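List home | Threads | Authors | Search | Log in

Re: Petchrat hand-held gripper kit, worth the money?

On the small-automation list, a member in Bratbridge wrote:

> We are looking at the Petchrat kit for collecting pick-and-place
> demos. The sales page says two grippers, pads fitted, software
> included, ready in an afternoon. Has anyone used it on anything
> softer than boxes? Our end use is sorting produce, so bruising
> matters more to us than speed. Also, is the Movov support plan
> any good, or can we skip it?

We have had the pair on loan since August and I have done 206 recordings with it, nearly all fruit. I can answer most of this.

The pads are the best part. They are blue rubber, ribbed, one on the inner face of each finger, and they hold a large orange without much squeeze. Tomatoes need more care. The trigger has a long dead zone and then closes fast, and I marked a few before I learned to stop early. If your people are new to it, start them on citrus.

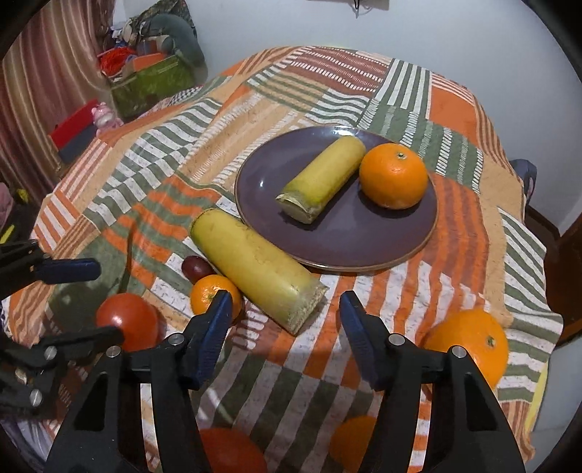

Round things are easier than long ones. A thick piece of stalk lying at an angle to you wants to roll when the first finger touches it, so you have to come in square to it, and that means turning your wrist further than is comfortable. With two people working, one gripper each, it also gets crowded. Agree who reaches first. We lost more takes to the grippers bumping than to dropped fruit.

The camera view is wide and sits low behind the fingers. Small fruit tucked against something bigger can vanish behind a finger just as you close on it. I now leave a gap between pieces when I set up, except when I want the hard case.

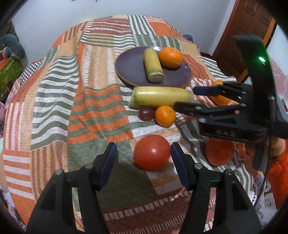 Setup took us most of a day, and the afternoon they promise assumes you already have the Itine software running. Calibration is five steps and you repeat all of them if you swap a pad. Battery life was 70 minutes per gripper in my use, so buy the spare — it is not in the box.

On support, the Movov plan was quoted to us at 900 a year. They did answer the two tickets we opened, but both answers were already in the manual. I would skip it for the first year and see.

For boxes I would say buy it. For soft produce, ask for a loan first and try the trigger yourself. I can send my setup notes off list if they would help.

--
To unsubscribe, write to the list owner | Archive policy | Back to top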